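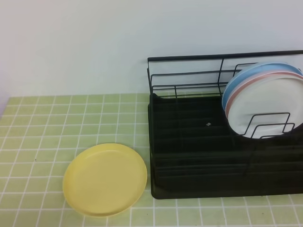 A yellow plate beside the dish rack on a green tiled counter.

Let the Dishes Air-Dry

My mother dried every dish by hand, and so did her mother. In our house a meal was over when the towel was hung back on the oven door and the last plate was in the cupboard. Leaving things in the rack overnight was what people did when somebody was sick.

I kept that up for most of my adult life. I stopped last March, and I think most people who still do it should stop too.

The case for the towel is mostly a case about how a kitchen looks. A full rack looks like unfinished work. I understand that. I have stood in my own kitchen at eleven at night, tired, drying forks, for no other reason than that I didn't want to see them in the morning. But the forks were going to be used again at breakfast. I was putting them in a drawer for seven hours so that the counter could be bare in the dark.

The time is real, even if it comes in small pieces. Drying after dinner takes me twelve minutes if I don't hurry. I don't mind work, and I'm not going to pretend I wrote a novel with the minutes I got back. I sat down sooner. My evenings got a little longer at the end where I wanted them longer.

Then there is the towel itself. People treat a dish towel as clean because it only touches clean things, but look at what really happens to it. Somebody wipes their hands on it. Somebody mops up a spill next to the stove. It hangs damp behind a door until the next meal, and then it goes over every plate in the house. If you use a fresh towel each time, good for you, and you also have a lot more laundry than I do. Most of us are not using a fresh towel each time.
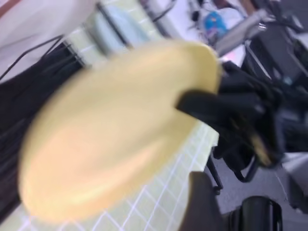 Drying by hand also means more handling, and handling is when things get broken. Every dish I have lost in the last few years went while I had a towel around it. A towel is slick against a glaze and you can't feel the edge through it. A big round piece is the worst, something like that pale yellow one above a pale green surface, smooth and broad with very little to hold except the edge. You turn it to get the back, your thumb slides, and you spend the next ten minutes with a broom. In a rack, the same plate stands still and drips.

My neighbor Renji Yokoyama disagrees with me on all of this. He grew up in a family of six with one small sink, and he says the washer and the dryer standing side by side was the only time he ever talked to his older brother. He still dries with his daughter every night. I believe him, and I wouldn't tell him to quit. If the towel is how you get a teenager to stand next to you and talk, keep the towel. What he is describing is company, though, and he could have it just as well over peeling potatoes or folding sheets.

The other objection I hear is water spots. This one is fair for glasses, especially where the water is hard. Ours is hard. I wipe the glasses if people are coming over and leave them alone if they aren't. On plates I have never once noticed a spot while eating off one.

What does matter, if you are going to let the air do it, is the rack. 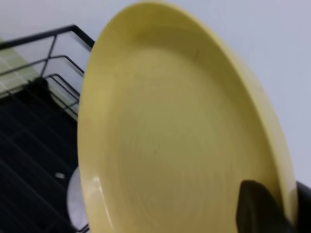 I went through two bad ones before I got one I like. The first was a flat plastic tray with pegs too short to hold a dinner plate, so the plates leaned on each other and stayed wet where they touched. The second had a wooden frame that turned gray and smelled. The one I have now is plain coated wire from a store called Skondden, and its only virtue is that the slots are far enough apart. Air has to get between the dishes. That is the whole idea, and a surprising number of racks are built as if the goal were to fit as many bowls as possible.

Give it a permanent spot, too. A rack that lives under the sink and comes out after meals will always feel like a mess when it's out. A rack that stays put becomes part of the kitchen, like the toaster. Vy Khổng, who I used to share an apartment with, took this further than I would. She owned so few dishes that they all fit in the rack at once, and she used her cupboard for books. I laughed at it then. I think about it more now, mostly when I am looking for a lid.

I should say what air-drying doesn't fix. It won't help if you let the rack fill for three days and start stacking things on top. It won't help with cast iron, which will rust, or good knives, or anything wooden. Those I still dry right away. And somebody has to empty the rack eventually. I do it while the coffee is brewing, when I would be standing there anyway – a much better hour for it than eleven at night. 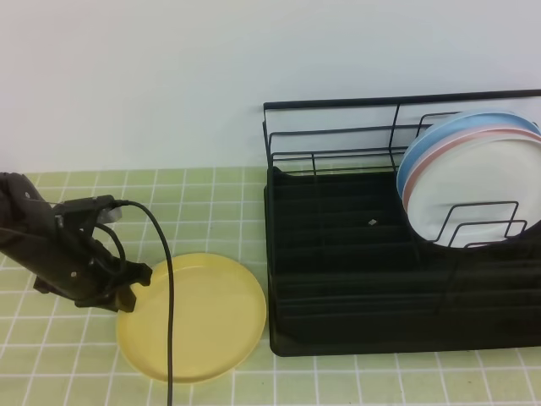 What to Do With the Towels

Keep a few. I have three on a hook for the knives and the skillet, and the rest went into the rag bin under the sink, where they have been more useful than they ever were on the oven door. My mother visited in the fall and saw the rack full after dinner. She looked at it for a while and asked where I kept the towels. I told her to sit down. She dried two saucepans first, and then she did.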